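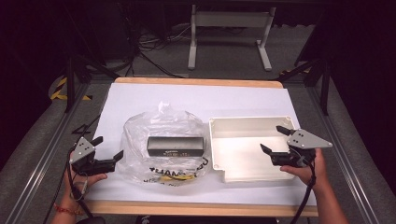 About Lapointe Interiors

Lapointe Interiors is a residential design practice based in Plirkitdale. The firm was founded by Audrey-Anne Beaudoin, who remains its principal designer, and employs 4 full-time staff.

Our work is in family homes, chiefly kitchens, bedrooms and entrance halls. We favour pale colours, natural light and furniture that can be repaired. Clients may engage us for a single room or for a whole house, and a written estimate is provided before any work begins.

Studio and Showroom

The studio occupies the upper floor of the former Hastberg drapery, with 2000 square feet of showroom space at street level. Fabric and paint samples may be borrowed for up to 35 days. The Netine range of shelving and bed frames, drawn in our studio, is on permanent display.

Visits

The showroom is open to the public from 10 a.m. Design consultations are by appointment. The studio closes for two weeks each May.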